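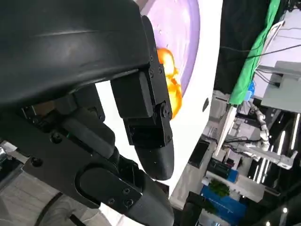

Four sides of Senda

I bought the new Bridance record in October, on vinyl, which I hadn't planned to do. It's called Senda and it's a double album, 80 minutes across four sides. I already had it on my phone. But the shop on the corner had one copy left and I had just been paid.

For anyone who hasn't heard them, Bridance are a guitar band, mostly instrumental, with a drummer who plays like he grew up on highlife records. Ladi Adeleke writes most of the guitar parts. Omolara Ojo plays bass and sings when there is singing, and on this album she sings on two tracks out of eleven. I would have liked more of that. Her voice is low and a little flat at the ends of lines, and it suits the music.

Side one is the weakest. It opens with a long drone piece that takes 6 minutes to get to the drums, and the drums aren't worth the wait. I've tried it on headphones and on speakers. The second track, "Wike," is much better – a short, fast thing with two guitars chasing each other and a bass line I had in my head all the way to work.

Side two is where I'd tell people to start. "Senia" is the best song they've done. It begins with a single picked guitar, then the bass comes in under it and stays on one note for so long that when it moves you feel it in your stomach. Omolara sings the last verse and nothing else. I don't know what the words are. There's no lyric sheet, and my copy came in plain white inner sleeves, so I'm guessing at something about a river.

Side three is one piece in four parts. The organ in the third part is too loud, or my speakers don't like it. I turned the treble down a bit and that helped. The fourth part brings back the tune from "Wike" at half speed, and I only noticed on the third or fourth listen.

I saw them play most of this album last month, in a room above a pub that was fuller than it should have been. They started at 9 and did the whole of side three without a break. Ladi didn't say a word until the encore, then thanked the sound engineer and said they had T-shirts. I bought one. It's a size too small and I'll probably wear it anyway.

Live, the slow pieces work better. The drone that bores me at home was fine in that room, partly from the volume and partly from the drummer tapping a cymbal through all of it – you can barely hear that on the record. If they ever put out a live version I'd take it over the studio one.

Side four is quiet. Three short tracks with acoustic guitar and some piano, and then a last one that is mostly room noise and a kettle. I usually lift the needle before the kettle.

The pressing is decent. Mine has a click near the start of side two that I've cleaned twice and can't shift. The sleeve says 2000 copies and mine isn't numbered, so I can't tell you how many are gone. I paid 32 for it, and the shop threw in a poster I have no wall for.

Next I want to go back to their first album, which I only ever had as a bad download. If anyone has a copy on CD they're willing to sell, leave a comment.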